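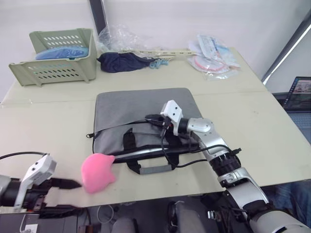
TRAVELLING LIGHT FOR WORK
Speaker notes, staff away day, Korletey office. Slot after lunch, keep it moving

OPENING
Leave bag slide up while they sit down.
Ask: who has flown with work in the last year? Hands up. Keep hands up if you checked a bag. Keep up if it went missing. (Dong-hyun will have his hand up. Let him tell the Vastano story but keep it SHORT.)
Then: a laptop bag and one small case. Whole talk is about getting down to that.
Say who I am. Six years doing site visits for Londus, now mostly training. Not a packing expert, just packed badly a lot.

1. WHY BOTHER
- time. Carousel, queue for the lost bag desk, taxi gone
- money. More than 700 pounds in bag fees from our team alone last year, Iman added it up from the expenses, thank her
- your back. Two flights of stairs at the Mimen guest house, no lift, ask Idun
- change of plans. Earlier train? You can just get on it
Don't preach here. Some people need the big case (samples, kids, medical stuff). Say so.

2. THE LAPTOP BAG
This is the one that stays with you, so anything you can't lose goes in it.
- laptop, charger, phone lead
- passport, printed booking (yes printed, phone dies)
- medicine, glasses
- one clean shirt, rolled
- pen! for landing cards
What to look for when buying: does the zip run smoothly, is the handle comfy after ten minutes, can you take the strap off. Straps catch on everything. Wheels of other people's cases mostly.
Don't recommend a brand. Got into trouble last time.
Try it on in the shop with real weight in. Take your own laptop along, they don't mind.

3. THE SMALL CASE
Mahmoud's rule: lay out what you think you need then put a third back. I say do it the night before, not the morning, in the morning you just throw things in.
Clothes
- pick one dark colour and stick to it
- shoes are the killer. Wear the heavy pair, pack the light pair, no third pair
- jumper goes on you, not in the case
- wash socks in the sink. Pause for groans
Wash bag
- 100 ml limit, still true at most airports, rules are changing in some places so check before you go
- solid soap and solid shampoo, no liquids worry at all
- most hotels have a hairdryer. Ring if it matters
Paper
- handouts: send ahead or print there. Deok-su carried a whole box to Mimen in May and they had a perfectly good printer next to the meeting room

4. SECURITY
Short bit, people know most of it.
Laptop near the top so you're not digging. Liquids same. Empty pockets into the bag BEFORE the queue, not at the tray. Belt.
Check the tray after. Then check it agian. I have left a watch, a phone and one shoe insole.
Write your name and number on a bit of card inside the bag. Not your home address, use the office one.

5. WHEN IT GOES WRONG
(if running late skip to questions)
- gate staff want to take the small case off you: full flight, it happens. Smile, take your medicine and keys out first, get the receipt
- zip goes: safety pins. Keep a few in the laptop bag, also good for hems
- spilt drink on papers: photo them before you leave the office, then it doesn't matter
- left something in the room: ring the same day. Idun got a coat back from the guest house by ringing from the platform

6. TRY IT
Exercise, ten mins, in pairs. Hand out the blank lists.
Everyone writes what they took on their last trip. Swap. Partner crosses out what they think wasn't used. Argue about it.
Get two or three pairs to read out the silliest item. Mine is the travel iron, used never, carried to Vastano and back both times.
NB collect the pens in, they were short last time.

QUESTIONS
Likely ones:
- rucksack or shoulder bag? Rucksack if you walk a lot, shoulder if you're in and out of it. Either is fine
- who pays for a new bag? Ask your manager, I realy don't know, don't let them pin me down
- winter trips? Same list, thicker coat, coat is not luggage
- is it OK to put the laptop in the overhead locker? Under the seat if it fits

Copies of the blank list by the door. Iman has the Korletey expenses form if anyone still owes one for May.
Break is at half three, tea is downstairs this time.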